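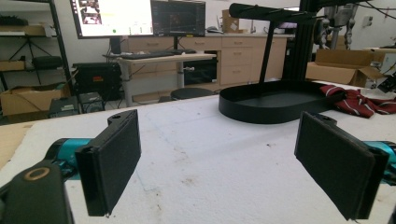
Getting gray smudges off a white foam-topped work table?

Posted by Mihret Yimer, 29 Jun 2019

Hello all! I have a white table with a foam top that I use for pretty much everything, and it has picked up faint gray and brown smudges plus a few dark specks that won't brush away. I keep a black oval tray on it with a little stand (a thin post and a bar across the top with small pegs), and I'm wondering whether to leave the tray there for good or move it every time I wipe down. I've only tried a maroon striped cloth and plain water so far, and I'm a bit scared of anything stronger. What would you use?

Noreen Memon

Oh, I feel for you, white foam shows everything! I'd start with a drop of dish soap in a bowl of lukewarm water, wring the cloth out well, and go in small circles without leaning on it, because foam dents before you know it. Then go over it again with clean water and pat it with a towel. One thing I'd change is the cloth. Maroon can bleed when it's new, and I once gave a cream cushion a lovely pink corner that way, so use a white one. And yes, do lift the tray each time, grit loves to collect under a rim.

Ibrahim Anozie

magic eraser. done mine 8 times, no problem

Graham Wragg

I'd be careful with the eraser, it's a very fine abrasive and can leave a rough patch that grabs dirt faster than before. Try it somewhere out of sight, like the underside of the edge. If the brown marks stay put after soap, you might just lay a cutting mat over the worst of it, as I did with mine in January.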